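3.2 Collecting demonstrations by hand

Demonstrations were recorded with a hand-held gripper instead of the remote-control setup used in our earlier work. The operator holds the gripper body and carries out the task at normal speed. Each of the two fingers has a square fiducial marker at its base, and we read the opening width from the distance between the markers. Two operators, Rekha Upadhyay and Weidong Cui, recorded 295 demonstrations of the washbasin tasks. Both practiced for 40 minutes before their first session.
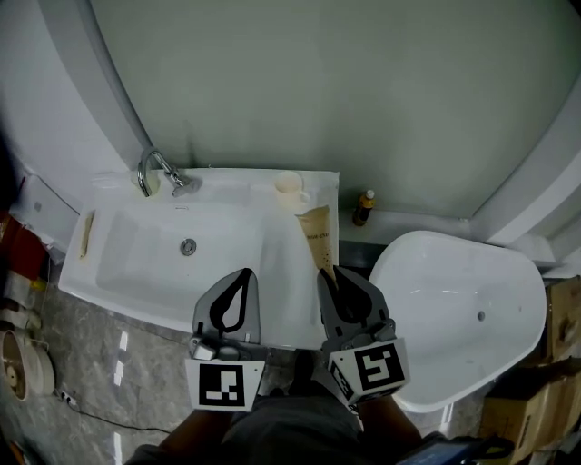 Figure 3. Hand-held gripper with a squeeze tube or pouch between its fingers, at a washbasin.

Soft packaging gave us the most trouble during labeling. A tube changes shape under the fingers, so the same opening width can mean a firm grasp in one demonstration and a weak one in the next. We therefore marked the start of each grasp by hand and did not use a fixed width threshold. We dropped 13 demonstrations in which a marker was hidden for too long to recover the width. The rest were trimmed to begin when the gripper first moved toward the object and to end when the fingers reopened. Training on the trimmed set is described in Section 3.3.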